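Frequently asked questions about the Nondetti launch site proposal

We keep this page for people who live near the proposed site and want plain answers. We have read the company's published plan, the regional government's summary of it, and the slides shown at the open evening. Where those three disagree, we say so. Where we think a claim is thin, we say that too.

What is being proposed?

Kamath, a small launch company, wants to build a pad for light rockets on the headland at Nondetti. The plan covers one pad, an assembly hall, a fuel store and a control building set back behind the ridge. The land would be leased from the region. The plan calls this a spaceport. One pad and a shed is a generous use of the word, but it is the word on the application, so you will see it in the notices.

Has Kamath launched anything before?

Nothing to orbit. The company lists 2 suborbital test flights on its website, both flown from somebody else's range. It describes both as "successful demonstrations of key systems." We asked which systems and how high the flights went. The reply repeated the sentence from the website.

How big is the rocket?

The vehicle is called Truvness. The brochure says it will carry 77 kilograms to a low polar orbit. The technical annex gives the same number but describes it as a target for a later version with a different upper stage. Nowhere in the papers could we find what the first version is supposed to lift.

How many launches a year?

Up to 15, according to the application. The noise study was done for fewer, and the fishing study doesn't give a launch rate at all. Anyone reading those studies for reassurance should keep that in mind. We have asked for both to be redone at the full rate and have not been given a date.

Will it bring jobs?

The figure everyone repeats is 532. It comes from one table in the economic report, and that table adds together construction work, permanent staff, hotel and restaurant work, and something called "induced employment." Construction jobs end when construction does. The report does not give the number of permanent jobs at the site as a separate line, which seems an odd thing to leave out if it is a good number.

Would local people get them?

Some might. Guards, drivers, cleaning and maintenance are the obvious ones. The plan mentions a training program with the technical school in Zullidia, but the school has only signed a letter of interest. A letter of interest commits the school to being interested.
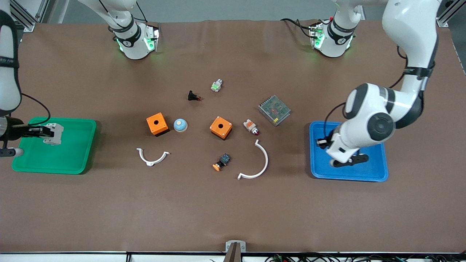 Zullidia, March

The questions from here on were added after the open evening, which ran well past 9 p.m. and still left a stack of cards unread. We have grouped the cards by subject and shortened the longer ones.

Who pays for the road?

The region does. The road widening from the harbor to the headland is listed in the public works budget and does not appear in Kamath's costs at all. The power line upgrade is split, though the papers don't agree on how. When people say the project is privately funded, ask whether they are counting the road.

What happens to the beach and the cliff path on launch days?

Both would close. The application says closures will be "kept to the minimum practical," with no limit in hours. Launches get delayed for weather all the time, and every new attempt means another closure. A calendar with 15 launches on it could easily mean many more closed days than that. We would like to see a yearly cap written into the lease.

Can fishing boats still go out?

Not through the hazard area while it is active. The area on the map runs south from the headland and covers some of the better ground. Kamath says boats will be warned ahead of time and that compensation "will be discussed with stakeholders." No amount, no formula, and no word on who counts as a stakeholder.

How loud will it be?

Loud for a short time. The study compares the sound in the village to a passing truck, averaged over an hour. A rocket launch lasts a few minutes at most, so averaging it over an hour makes it look a great deal quieter than it will be to anyone standing outside. Ask for the peak figure. We did, and we were told it would come with the final study.

Where do the used stages fall?

Into the sea, inside the marked drop zone, if the flight goes as planned. There is talk of recovering the first stage at some later point. We would treat that as talk until there is money set aside for it.

What if a rocket fails?

New rockets often fail on their early flights, and the people selling this one should say so more plainly. The safety chapter describes a system that cuts the engines if the vehicle leaves its path. It also says insurance will be in place before the first launch. The amount is blank in the public copy.

Who are the customers?

The brochure has a page of them, under the heading "market interest." We could not find a signed launch contract mentioned anywhere in the papers. Other sites are after the same small satellites, and larger rockets already carry many of them together at lower prices per kilogram. The market chapter deals with this in one paragraph.

What if Kamath runs out of money?

The draft lease says the site must be returned to "a reasonable condition." We think there should be a cleanup bond, paid up front and held by the region. There is none in the current draft.

Are you against the project?

We haven't taken a position. Some of us would be happy to see rockets go up from Nondetti. We would all like the blank parts filled in before the lease is signed.

How do I send in a comment?

In writing, to the regional planning office in Zullidia, by mail or at the front desk. Put the name of the project at the top and keep a copy. Comments made out loud at the open evening were not recorded, so if you spoke there, please send the same thing on paper.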